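Household Tips: Clearing Bedroom Trash With Gripper Tools

What the Lukdale incident taught us about wrappers, bin liners and power strips

The Bostalwood Home Practice Service publishes these pages for residents and for staff who support them at home. The present page concerns the use of gripper tools and automatic tidying arms in bedrooms. It was revised in October after a fault in one of our practice apartments at Lukdale, and it replaces the earlier sheet on bedside trash.

What went wrong

The apartment was fitted with a Sirko tidying arm, a small unit that travels along the side of the bed and transfers light trash from the floor to a wastebasket. At 16:19 the arm picked up a foil-lined snack wrapper. The wrapper folded over one of its finger pads and stayed there when the jaws opened. The arm recorded the item as dropped and moved on to the next one with the wrapper still attached.

On its following pass the loose end of the foil caught a charging cable beneath the bed. The arm drew the cable toward the bin and pulled a plug partway out of its socket. It then stopped with a jam warning, its jaws closed on both the cable and the bin liner. No one was hurt. The resident, who was in the kitchen, heard the warning tone and switched the arm off at the wall, as she had been shown.

Torunn Solheim, who reviewed the incident for the Service, found two causes. The arm judged a release only by how far its jaws had opened, and the floor beside the bed had not been cleared of cables before the work began. The first is a matter for the manufacturer, and the setting has been changed on all our units. The second is a matter of ordinary housekeeping.

Wrappers and other light packaging 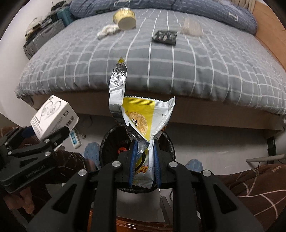 Foil and thin plastic film give more trouble than any other household trash. They weigh almost nothing, they spring back when released, and they cling to soft pads. The following practice is recommended for hand-held tools and for automatic arms alike.

Grip a wrapper low and near the middle, so that the pads close on several folds at once. A wrapper held by one corner tends to swing and stick.

Lower the jaws to the mouth of the bin before opening them. Do not drop film from a height.

Open the jaws fully and look at both pads before moving away. If anything remains, touch the pad lightly against the rim of the bin. Never pull film from a powered arm by hand until the arm has been switched off.

Flatten small cartons first if they are to be thrown away. A box placed whole in a small bin leaves little room for anything else, and later items rest on top where they are easily dragged out again.

Bubble wrap should go in last. It fills the bin quickly and can hide the rim from the sensors of an automatic arm. Press the air out of large pieces by hand, or set them aside for a bigger bag.

Wipe the pads with a damp cloth after handling food packaging and let them dry. Crumbs and grease were found on the pads of the Lukdale arm, and Ms. Solheim considered that they had made the sticking worse.

The bin and its liner

A liner that stands up loosely around the rim is a hazard to any gripping tool. Fold it well over the outside of the bin and press out the trapped air. If the liner still slips, choose a smaller size or hold it in place with a wide elastic band.

Use a bin with a wide, round opening and keep it in the same place each time. An automatic arm that has learned one position will go on releasing trash there after the bin has been moved.

Empty the bin when the contents come within a hand's width of the rim. In the Mellby apartments this is done each evening, and jam warnings have become rare.

Cables and power strips

Clear the floor first. Before an automatic arm is started, every cable within its reach should be lifted, clipped to the wall or placed in a cable box. Under the bed is the place most often forgotten — and it was there that the Lukdale arm found its cable. 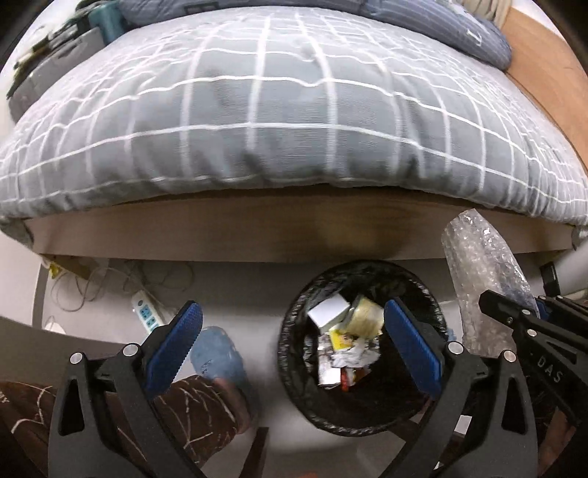

Bedroom trash being cleared by hand with two gripper tools. The power strip and cables lie near the bin.

A power strip should be kept out of the path between the bed and the bin. Where the room is small, move the bin before moving the strip, as the bin is the easier of the two to place elsewhere.

Should a tool of any kind take hold of a cable, stop at once. Open the jaws where they are, without drawing back. If the tool is powered and will not open, switch it off at the wall and leave it until the strip has also been switched off. A plug that has been pulled partway out must not be pushed in again while the strip is live.

Check the cable along its whole length for nicks or flattened places. A damaged cable is to be replaced and should not be repaired with tape.

Reporting a fault

Residents and staff are asked to report every jam, including those that clear themselves. Please note the time, the item being held and whether the pads were clean. Reports for Lukdale and Mellby go to Cremilda Vasconcelos at the Bostalwood office, who will arrange for the unit to be inspected. The arm should remain switched off until she has replied.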